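Chapter 6
Keeping Books on a Table

Most advice on storing books at home assumes a bookcase. The Limthorpe survey, which we leaned on in Chapter 4, sorted 2,017 household book piles by where they were found, and a great many of them were on tables, next to beds or on the floor beside a chair. The survey has its weak points. It relied on people reporting their own mess, and people reporting their own mess tend to tidy up first. Even so, the general picture is hard to argue with. Books pile up where they are read, and a bookcase in another room does little about it.

This chapter deals with the small holders sold to fix that problem: bookends, racks, trays and folding stands. The trade makes large claims for them. Students should learn to ask what each one does that the edge of the table and a bit of habit could not do for free.

6.1 What a holder is supposed to do

A book standing upright takes up little tabletop and can be pulled out without moving its neighbors. A book in a pile takes up its full cover area, and the one you want is usually underneath. That is the whole case for standing books up, and it is a decent case when there are enough books to make it matter. With two or three, the gain is small. Catalogs rarely mention this, and they like to show a holder filled from end to end with volumes of the same height.

Real collections do not look like that. A household keeps a notebook, a picture book, a manual for the dishwasher and a paperback on the same table. They differ in height, thickness and stiffness. A soft cover will sag in a wide gap, and a thick spine will not go into a narrow one. Any holder with fixed slots has to guess at the sizes in advance, and the guess is often bad.

6.2 Fixed racks and bookends

The fixed rack has the virtue of being simple. It also has a set width, and a rack bought for 4 books turns into a nuisance at seven. Bookends adjust to any number, but the common kind depends on the weight of the books to hold it in place. Take out the heaviest book and the row may slump. Heavier bookends are better, though we have not seen any good reason to pay what the Plelley range costs.

In the Collville classroom trial, bookends were set out on shared tables for a term. By the end most were being used as paperweights. The authors of the trial called this a problem of training. It could just as well be a problem with bookends.

6.3 Folding stands

The folding or accordion stand tries to get around both faults. Its body is a zigzag lattice that pulls open between two end plates, so the owner can make it longer or shorter. Closed, it goes in a drawer. Sellers often describe such stands as fitting "any book," a phrase that should be struck out wherever it is found.

Three questions are worth asking before accepting the design. Does it stay at the length you set, or creep back? Are the gaps wide enough for your thickest book once the stand is open only partway? Will it stay upright with books at one end and none at the other? Montes, in its buying guide, tests only the first of these, and tests it with the stand empty.

There is also the matter of order. People tend to open the stand fully and then look for books to put in it. It makes more sense to gather the books first, since a stand opened to its limit can use more of the table than the pile did.

A partly opened stand toward the back of a table, with the books stacked at odd angles in front of it, makes a fair starting point for the exercise that follows. The black notebook is on top, the yellow book sticks out beneath it, and the one with the colorful illustrated cover is at the bottom.

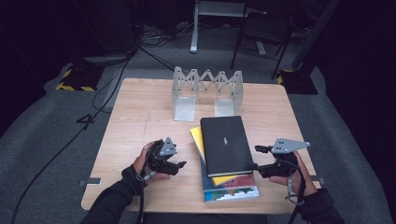 6.4 Exercise: three books, one stand

Work at a clear table, and use three books that do not match.

Stack the books loosely and note how much of the table they cover. Set the stand behind them, opened partway. Take the books from the top down and place each one upright, starting at whichever end you like. Change the length of the stand only when a book will not go in. Then pull out the middle book and see what the other two do.

Repeat with the stand fully open, and again with no stand at all, the books squared up in a neat pile. Write down which arrangement you would put up with for a month. If your answer is the neat pile, say so, and keep your notes for the section on trays.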